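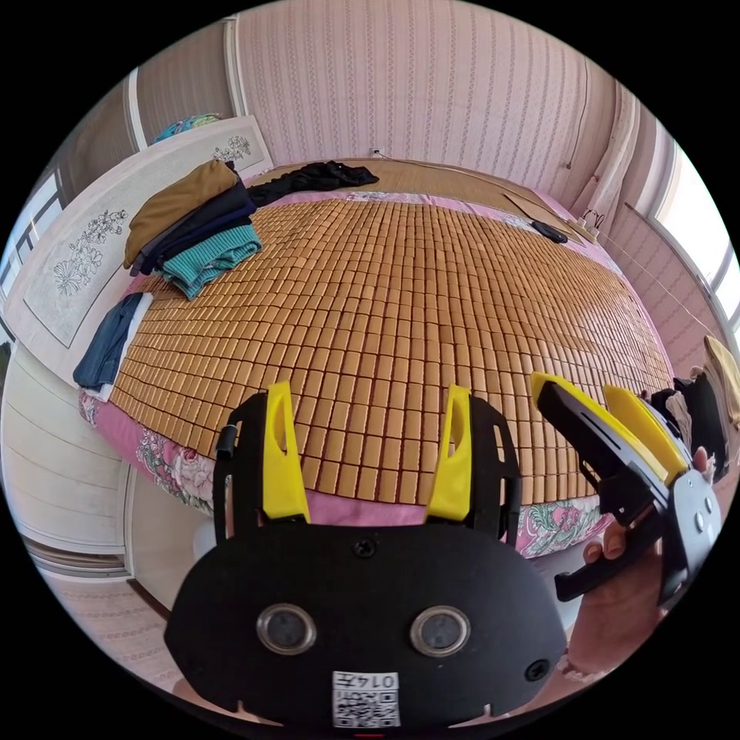
Rahel Kälin meinte dazu, sie würde Naltaren erst gar nicht mit allen Kanälen verbinden, sondern mit einem anfangen und schauen, ob die Beiträge zur geplanten Zeit rausgehen.

rainer_n
Hab ich gemacht, ein Kanal, zwei Wochen lang. Ging alles pünktlich raus. Mit dem zweiten Kanal fingen die Probleme an: Beiträge doppelt, einmal ohne Bild. Der Support hat nach vier Tagen einen Link zur Hilfeseite geschickt.

thaler85
Bei mir läuft Naltaren seit September ohne Doppelposts. Hast du die alte Verknüpfung gelöscht, bevor du die neue angelegt hast? Wenn beide drinstehen, schickt er zweimal.

rainer_n
Gelöscht und neu angelegt. Gleiches Ergebnis.

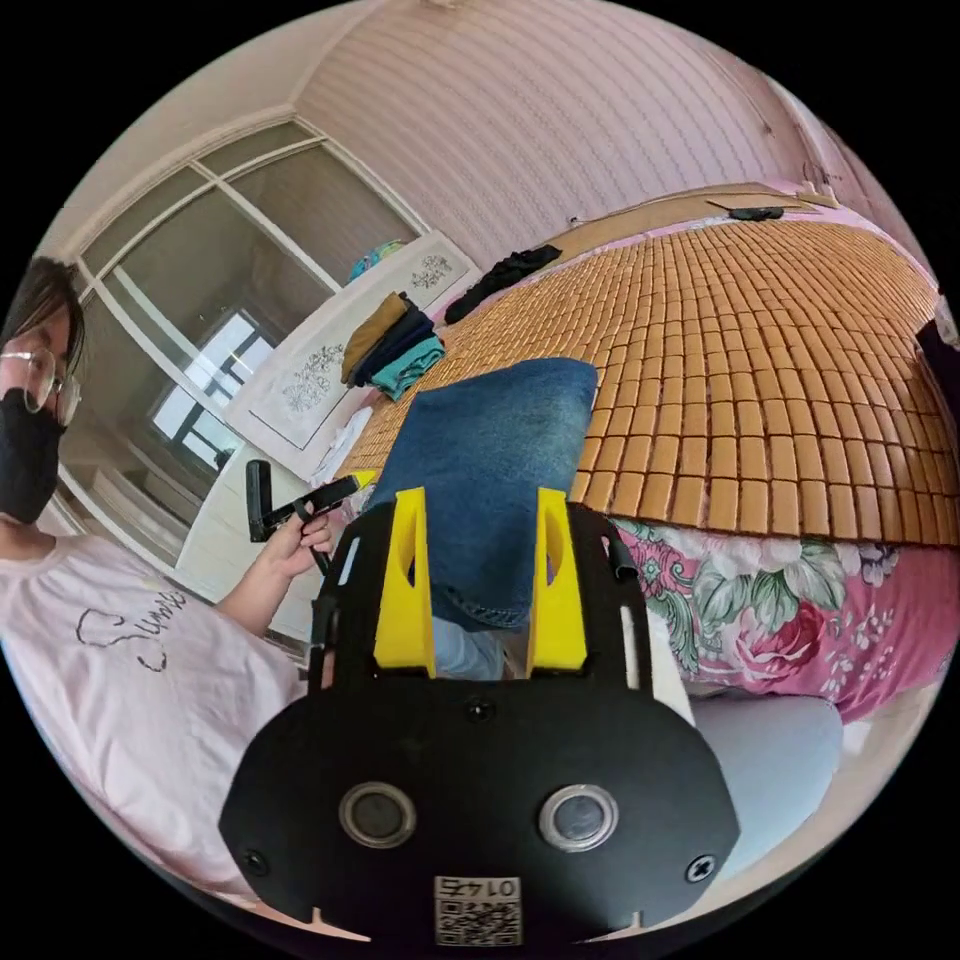

Jeans, blau, verwaschen

ottilie_h
Ich bin von Naltaren zu Brilto gewechselt. Im Gratistarif kann man 100 Beiträge vorplanen, das reicht für unseren Secondhandladen gut. Der Kalender ist übersichtlicher, und man kann Beiträge mit der Maus auf einen anderen Tag ziehen.

thaler85
Dafür hat Brilto keine brauchbare Statistik. Ich sehe dort nur Klicks, keine Reichweite pro Beitrag. Für mich ein Ausschlussgrund.

ottilie_h
Die Reichweite schaue ich direkt im Netzwerk nach. Dafür brauche ich kein Zusatzprogramm.

thaler85
Bei einem Kanal geht das. Ich betreue sechs.

J. Cabrera
Weiss jemand, ob Brilto Entwürfe übernimmt? Ich habe 85 Stück in Naltaren liegen und möchte die nicht von Hand kopieren.
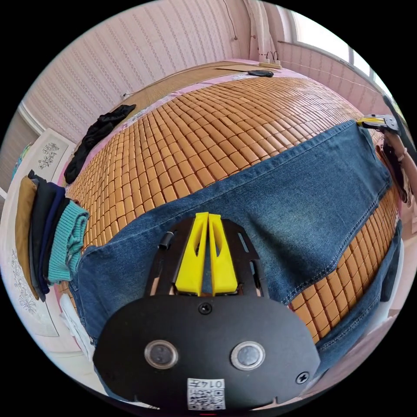
Der Export als CSV klappt, aber beim Import in Brilto sind die Umlaute kaputt und die Zeilenumbrüche weg. Zeichensatz habe ich schon umgestellt, da kommt dann eine Fehlermeldung ohne Nummer.

ottilie_h
Bilder kommen beim Import sowieso nicht mit, nur Text und Termin. Die Umlaute gingen bei mir, als ich die Datei in einer Tabellenkalkulation geöffnet und als UTF-8 neu gespeichert habe. Texte über 3000 Zeichen schneidet er ab.

rainer_n
Also bleibt das Einfügen der Bilder trotzdem Handarbeit. Dann warte ich noch mit dem Wechsel.

J. Cabrera
Umlaute stimmen jetzt, danke. Die Zeilenumbrüche fehlen immer noch.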